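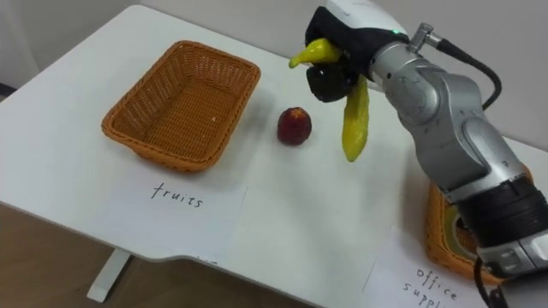 Marama Cartwright

Jun 6, 2019

4.2 Guest casting and returning viewers

Prillodari, the hospital drama used in this part of the study, brought in a known guest actor for a two-episode story in its second season. We asked 132 regular viewers to keep a diary during the run and for the weeks that followed. Forty of them had stopped watching before the guest role was announced.

Most of the lapsed viewers came back for the first of the two episodes. Fewer stayed for the second, and those who did wrote mainly about the regular cast. One diary calls the guest part "fine, but I wanted to know what happened with the sisters." Jayasinghe found much the same pattern in her work on the comedy Jesenix, where interest in a guest faded once the character left the story.

Viewers who had never stopped watching were harder to please. Several felt the guest took time away from an open storyline - the December cliffhanger comes up often - and said so at length.

Figure 1. Two baskets, with a handwritten "fruits" label in front of the left basket.

We did not ask about ratings or reviews. Section 4.3 turns to recast roles.

Contact: Marama Cartwright | © 2019 Cletier | Back to top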